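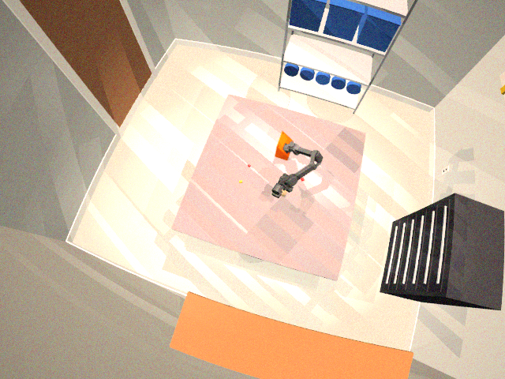 1/ Scanning to a network folder on the Muleck office printer

Mirjam Hermans
December 14, 2019
Print | E-mail

Our Muleck stopped sending scans to the shared folder in November, after the server password was changed. It took me most of a morning to sort out, so I'm writing down what I did.

2/ The printer only says "Send failed, code 57". The Mertens handbook lists that as a paper fault. Ours had nothing to do with paper. It was the login.

3/ On the panel, go to Setup, then Address Book, and pick the folder entry. Press Edit. The old user name stays filled in but the password box is blank, even when one is saved. Type both again.

4/ Check the path while you're there. Ours still pointed to the old Prerkov server. Use the full name with two backslashes in front. The panel cuts long names on screen but saves them whole.

5/ Press Test before you press Save. If you save first it goes back to the main menu and you have to find the entry again.

6/ File size was the next problem. Colour at the top setting gave me a 68 MB file for 10 pages, and our server refuses anything over 40. I set it to 300 dpi, greyscale for letters — still easy to read.

7/ If you use the Fonach scan program on your PC, it keeps its own copy of the password. Change it there too, then close the program and open it again.

8/ I still can't get double-sided scans to come out in the right order from the feeder. If you have the same model and have fixed this, please reply.

12 shares | 4 comments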